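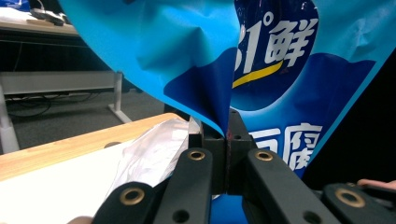

Home | Products | News | Dealers | Contact

Clisow Puts a Price on Picking Up Snacks

TRULTVILLE – Clisow will start taking orders in May for the Tekov hand kit, a pair of hand-held grippers for people who would like to teach a robot to pack groceries and have so far been doing it with slides.

Each kit holds two grippers, cables and a printed guide that the company admits runs long. The operator packs and unpacks by hand, and the recordings go to whoever is training the robot.

"Boxes are easy. Boxes want to be picked up," said Elba Godoy, product lead at Clisow. "A bag of fish tofu has opinions."

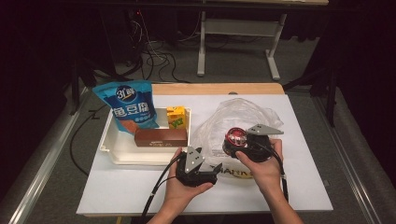
The Tekov kit at work over a tray with a snack bag, a juice box and a brown box.

Early users at Troncoso, a packing firm, logged 3062 picks with the kit. Kamran Ghumman, who ran the trial there, called it "comfortable enough, which my wrists did not expect to say."

Replacement finger plates are sold in pairs – Clisow has met its customers. Dealers can ask for a loan kit through Ffion Cadwaladr in the sales office.

Press contact: Pascual Olivares, Clisow | © Clisow | Back to top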